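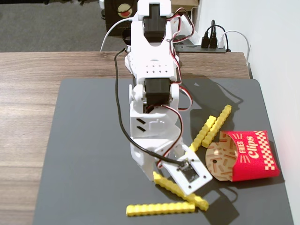

Page 3 of 7

Speaker notes: Moving the Grinitz seed library out of paper
Apr 9, 2019

Slide 4. Where we started

Wait for the slide to load. It is slow on the hall computer.

The Grinitz collection had 1,128 seed packets when we took it over from Pfister Garden Supply. Each packet had a card. The cards were sorted by the year they came in, so if you wanted a bean you had to know when the bean arrived. More than 600 cards had no variety name at all, only a grower's initials and a color.

Read the sample card out loud: "Pole, brown, good in wet years." Pause there. People usually laugh.

Slide 5. What we kept

We kept the old card numbers. Members had them written in their own notebooks and did not want new ones. We dropped the shelf codes. The shelves had already been moved twice.

Mention the Farik squash here, the one listed under three spellings. If someone asks, the spelling we use now is the one on the oldest card.

Slide 6. Germination tests

We tested 20 seeds from each packet, on damp paper towel, in covered trays. Beans and corn went first. Carrots and onions lose their strength fastest and we should have started with those. Say so plainly. By August we had lost most of the older onions.

Anything under half went on the grow-out list for the next season. Do not read the whole table. Point to the lettuce row and move on.

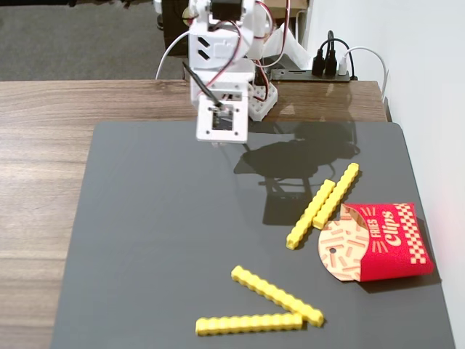

Bench view, white bracket with cables.

Slide 7. Storage

Paper envelopes inside glass jars, lids tight, cool room. We tried plastic bags for one winter and went back to jars. Keep this short if the session is running late.

Slide 8. The Nustura list

Nustura is the name of our lending list. Members borrow in spring and return seed in fall. Last season 29 borrowers brought back seed we could use. Squash came back crossed more often than not, so we now lend squash only to people who will pollinate by hand.

Handout is at the back table. Take questions on crossing after slide 9, otherwise it eats the whole hour.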